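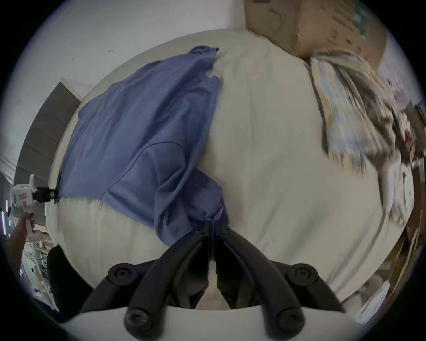

## 6. Splitting the credits on a shared single

Revised 10/7/18 for Grorketti desktop. The phone version can show splits but can't edit them, so find a real keyboard.

Do this section before you upload the audio. You can do it after, in the same way that you can discuss rent after moving in.

**You will need**

- the final title, spelled the way everyone has agreed to spell it
- an email address for each singer, writer and producer
- a Tusum payout account for anybody who expects money

1. Open **Releases** and click **New single**. If you already have a draft from the old Babalola importer, open that instead. Two drafts with the same title will both go live, and the comments will decide which one is fake.

2. Under **Main artist**, enter the act whose page the song belongs to. One name only. The box will take "and," but stores will then treat the pair of you as a brand-new act with no followers.

3. Click **Add featured artist** for each guest. The order here is the order on the cover line. Grorketti has no setting for "equal billing," and we have had the emails.

4. Click **Splits** and type a share for each person. Shares must add up to 100. A split of 93 and 7 is perfectly legal as far as the software cares.

 > **Note:** "Featured" and "paid" are separate boxes. A guest with no share still gets the credit, plus a notice saying so.

5. Click **Send for approval**. Each person gets a link and has 6 days to accept. Silence counts as a no.

6. Wait until every name shows a green check. The **Publish** button stays gray until then. Clicking it repeatedly has been tested.

> **CAUTION:** Removing a featured artist after approval sends an automatic notice to everyone on the release, the removed artist included. Call them first. The notice is two lines long and was written by a programmer.
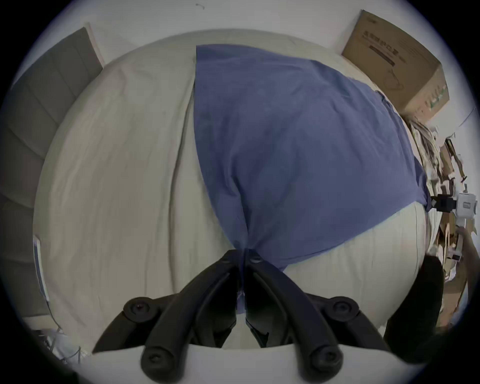
### 6.1 If somebody leaves the group

A singer who has left keeps the share on every song already published. To take them off future releases only:

1. Go to **Group page > Members**.
2. Click the name and choose **End membership**.
3. Set the end date. May releases need a May date or later, or the credit drops off those too.
4. Leave **Post an update to fans** unchecked unless all parties have seen the wording. It's checked by default. We're working on that.

### 6.2 Messages you may see

**Error 387: Shares do not total 100.** Usually somebody's manager got added as a writer. Check the list.

**Error 498: Approval withdrawn.** One of the contributors changed their mind. The system won't tell you who, though the green checks make it a short investigation. Go back to step 4.

**Nondent lookup failed.** The song title couldn't be matched with the rights listing. Remove any exclamation points and try again. If the title is mostly exclamation points, contact support.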